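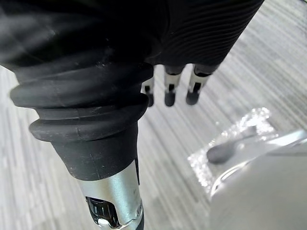
Three fingers over a striped floor, with a plastic bag down there.

2021-04-24

So can they do chores yet? I get asked this at pretty much every family dinner, usually by whoever is stuck with the dishes, and my answer has been "sort of, if you're not in a hurry" for so long that I figured I should write it up properly.

The chore I keep coming back to is picking stuff up off the floor. Forget folding shirts, forget cooking. I mean the boring walk through the house at nine at night when you grab whatever has landed on the carpet and put it where it goes. I timed myself once last September and did the living room and hallway in under four minutes, while on the phone, with a mug in one hand. I wasn't even looking half the time!

Now think about a clear plastic bag with something dark inside or under it, like the one in the photo. To you and me that's one glance. We know the shiny crinkly part is bag and the dark part is the thing (a utensil? some kind of tool? I can't tell through the plastic either, so no points for me). To a camera, a clear bag is mostly a bunch of sparkles with carpet showing through. Where does it start? Is the dark thing in it or beneath it? If you pinch the edge, does the thing come along or does it stay put? You find out by tugging, and you'd do it without knowing you had done it. A machine needs somebody to have thought about the tugging.

I've been following a small outfit called Istutance for a couple of years, mostly because they post their failures, which I love. Their tidy-up test is called Zistano and it's just a long list of pickups off the floor, one object at a time, no do-overs. The spring run was 1,047 tries. They got 927 of them, and I got very excited about that number until I read down the page and saw how many were blocks, balls and empty cups. The thin and floppy stuff was a separate pile of 80 and they didn't give a score for it, only the words "needs work." I bet it does.

Shop floors are a different story, sort of. My brother-in-law works at the Bartoš plant out in Loltcombe, and they've had arms moving parts from bin to bin since before he started. Those things are great at it. They never get bored, and the parts are always the same parts. But somebody still walks the line at the end of a shift picking up wrappers and dropped screwdrivers and zip ties, and that somebody is a person with a bucket. Nothing they've looked at so far could do the bucket job for anything near what a bucket costs.

Fingers are the bit I go back and forth on. Part of me thinks a plain two-sided pincher would cover most of what's on my carpet, and all those little metal joints are just more places for dog hair to get in. Then I watch myself pick up a grocery bag and I'm using three fingers and a sort of rolling motion with my thumb, and okay, fine, give it the fingers. And rubber on the tips, please. Bare metal on slick plastic would drive me nuts.

What would I pay? I said 400 dollars at dinner and got laughed at. My sister-in-law said she'd go a lot higher if it also did the stairs. I hadn't even thought about the stairs.

Anyway, if your robot vacuum has ever eaten a plastic bag, tell me in the comments how you got it out. Mine took scissors and most of an evening, and there's still a bit of it wrapped around the left wheel.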